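Filed under: Bags & Totes / Everyday Carry

The Lokine day bag in navy, after 132 days of errands

By Snežana Angelovski

I should say first that I am not a bag person. My sister is a bag person, and she can tell you about lining and hardware until the coffee goes cold, but I had carried the same tote since my youngest was in middle school and would have gone on carrying it if the handle hadn't come away in my hand in the parking lot at the bank. So when I went looking for a new one I only wanted something soft, something dark enough to hide the wear, and a strap that wouldn't dig into my shoulder on the walk back up the hill from the Friday market.

I ended up with the Lokine day bag, in navy, from the little luggage counter in Aden where Ermira Kelmendi has worked for as long as I've lived here. She let me fill it with rolled-up sweaters and walk up and down the aisle with it (she's very patient), and I bought it that same morning. I know it was 132 days ago because I tucked the receipt into the bag and found it again last night while I was hunting for my reading glasses.

The cloth is what won me over. It's a matte, canvas-like fabric, smooth to the touch, and it has relaxed nicely without going limp. Mine has its share of wrinkles by now and I like it better that way! It was a bit stiff the first week and kept wanting to fall on its face. Now it slumps, but in a friendly way, and if I set it down half full it mostly stays where I put it. Mostly.

I use it for everything. Library books, knitting, the folder for the block association, and very often something from the bakery, because I pass Petkov on my way home and Dragica Petkov does a sugared doughnut that I have never once managed to walk by. I usually get two, and only one is ever for me. This matters to a bag review more than you'd think, and I'll come to it.

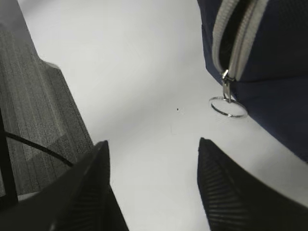
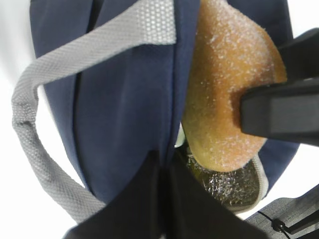 So, sugar. Navy shows it, there's no getting around that. Sugar, flour, cat hair, anything pale that lands on this bag will stand out like snow on a driveway. The good news is that it brushes off the flat parts with the side of your hand. The seams are another story. Wherever two panels meet there's a narrow crease, and the granules settle in there and stay until you go after them with an old toothbrush. I do mine over the sink on Sunday nights, which takes no time at all, but if you're the sort who wants to wipe a thing down once and be done with it, you may want to look at something with fewer joins.

The strap I have come around to. It's a light gray webbing with a honeycomb sort of weave, wide and flat, and when I first saw it I thought it looked like it belonged on a different bag altogether. But it spreads the weight better than any strap I've owned, and it gives a little when you walk. Two complaints. It's long, and I'm not tall, so there is always a loop of it trailing around looking for a doorknob to catch. And the edges have started to fray slightly, which I'd call early for a bag that spends most of its life on my shoulder or on a chair. Ladi Adeyemi next door has the same bag in a rust color and says hers is doing the same thing, so I don't think I got a bad one. I wrote to Lokine about it and am still waiting for an answer.

Getting things in and out is easy enough. The soft sides move out of your way, so you can push a hand right down to the bottom without scraping your knuckles. The other side of that is that nothing inside is protected. Anything delicate goes in last, on top, in its own box or at least a paper bag, and you carry it home like you mean it. I have eaten more than one flattened pastry standing at the counter. Still delicious, I'll admit.

I did look at the Drellell weekender before I bought, and it's a handsome thing with a firmer base, but it was heavy before I'd put so much as a wallet in it. For somebody who drives everywhere it might be the better buy. I walk, so the Lokine it was, and I'd choose it again. I'd just ask them for a shorter strap with a better-finished edge.

Four stars from me. My sister has borrowed it twice now and the second time I had to go over and get it back.

Recently reviewed
Drellell weekender: a second opinion from Krum Radulović
Lunch boxes that fit in a soft bag
Do you need a strap pad?
Getting crumbs out of seams and pockets
Market totes for people who walk home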